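Last updated: Jul 24, 2020

The Mumel kit is sold as a sorting arm for small shops, and the price list from Londstead puts the monthly rate at 333 dollars. I think that is a fair price for the arm. I don't think it is a fair price for what surrounds it.

Start with what the buyer gets. The arm, the gripper and the teach pendant come in one crate. The bins, the table and the floor layout are left to you, and the manual gives them one page out of 64. Carolina Loureiro, who set up the kit at our Clirnbridge shop, spent far more time on that one page than on the rest. She marked off the work surface in squares so that a bin could go back to the same spot each morning. It works, and the seller should have thought of it first.

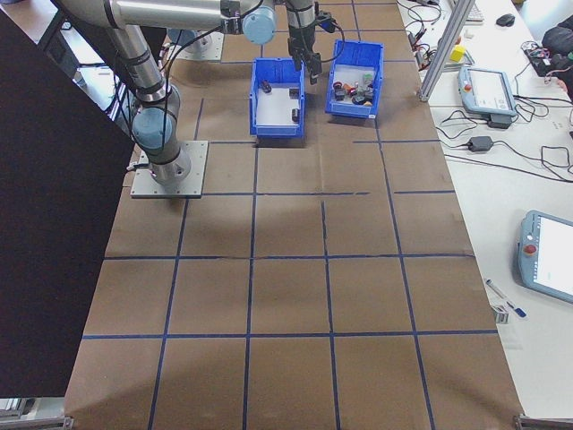
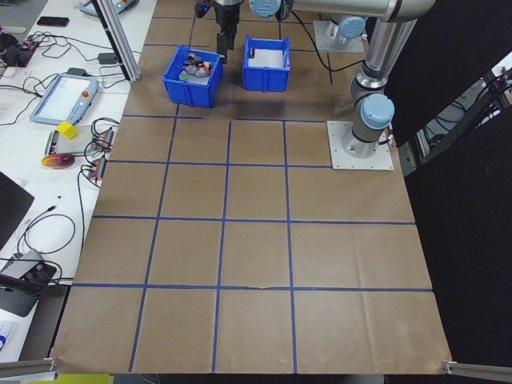 My second complaint is the training. Londstead offers a course of 19 lessons, nearly all of them on the pendant menus. Our staff learned the menus in two days. They wanted help with mixed parts – what to do when a bin holds things of different shapes and sizes, as ours always do. Chaiwat Rattanakul wrote to the company in early July and was sent a link to the same course.

None of this makes the kit a bad machine. Small shops like ours have waited a long time for a sorting arm they can rent by the month, and I would sooner have this one than go back to doing the whole job by hand. But a shop with four people can't spare one of them to finish the product.

Londstead could fix most of it cheaply. Print a paper grid and put it in the crate. Say which bins were used in testing. Add a lesson on mixed parts and drop two of the menu ones. I would pay another 100 dollars up front for that – and I have told them so.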